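Stopover in Clotville before the parks – worth it or skip it?
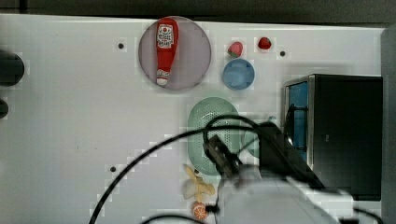
A ketchup bottle on a plate, with a strawberry and a smaller red berry beside it

coasterkid_mel
Posted 26 August 2025

Hi everyone! We're finally booked for Stiltitz in February and I am beyond excited. Three of us going, two grownups and one very tall nine year old who can now ride everything (I've already heard the full list, several times). Our flight gets into Clotville in the early afternoon, and the shuttle up to the parks doesn't leave until the next morning. So do we stay in town and make a day of it, or take the late train and wake up near the gates? I've been reading trip reports until midnight and they're split right down the middle.

tworowsback
Stay in town!! We did exactly this last winter and it ended up being one of our favorite parts. Drop your bags, walk down to the harbor, ride the old funicular up while it's still light. The view from the top is gorgeous and there's a little bakery by the upper station that does cinnamon knots bigger than your hand. Go hungry.

parkhopper50
Going to disagree. Clotville is fine, but you're paying for a hotel to see a harbor. Take the late train, sleep at Niazi, and you'll be at the Stiltitz gates for opening while everybody from the shuttle is still sitting in traffic. First hour in the park is worth three in the afternoon. We rode Zeltora four times before lunch doing it this way.

tworowsback
Four times is impressive, I'll give you that. But the late train with a kid after a long flight? Ours fell asleep on a suitcase.

coasterkid_mel
Zeltora is number one on the list! Is it as tall as it looks in the videos? And is the single rider line any good?

parkhopper50
Taller. You come over the top and there is just sky – fantastic. Single rider is great early and useless after 11. Sit in the back row if you can get it.

lemonade_stan
Front row, please. The back is rougher and you miss the drop over the lake. Also, I'm with the stay-in-town crowd. We did a whole loop last year, 1,493 miles with the flights left out, and the evening in Clotville was the only one where we sat down for a proper dinner.

parkhopper50
Back row forever, sorry. You get pulled over the top instead of hanging there waiting.

quietcar_jo
One thing on Niazi – the hotels near the station fill up during school vacation week, so check your dates before you decide. We paid 50 bucks more a night by leaving it late. Lovely breakfast though, and the pool was warm!

coasterkid_mel
Oh, we are in vacation week. Ok, that might settle it. Funicular and giant cinnamon knots on night one, then the first shuttle up. Does anyone know if you have to reserve the shuttle?

tworowsback
Yes, reserve it! Sit on the left for the mountains. And please come back and post a trip report, I want to hear what the nine year old thinks of Zeltora.

lemonade_stan
Seconded. Front row report only.

41 replies hidden – 6 shares – 1,000 views

Related threads
Niazi hotels with a pool: the running list
Stiltitz in the rain, what stays open?
Clotville funicular winter hours
Packing for cold mornings and long lines
Best row on Zeltora (poll)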